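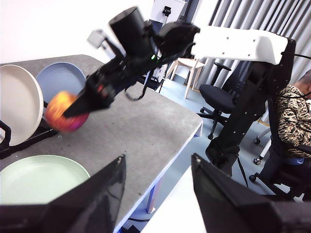 Fadwa Tazi lleva 54 kilos de membrillo pelados este noviembre y todavía no ha cambiado de opinión: el dulce de bote le parece «gelatina con estudios». Nos recibe en la cocina de Benmoussa, su casa de comidas, con el delantal puesto y poca paciencia para las modas.

«El membrillo crudo no lo quiere nadie, y hace bien en no dejarse», dice. Ella lo cuece con piel, 64 minutos, y le pone menos azúcar de la que manda su madre. «Ella cree que le hago caso. Tiene paladar, pero también tiene fe».

¿Y la canela? Suspira. «Una rama. Mi socio, Ayman, echó 3 una vez y aquello sabía a armario».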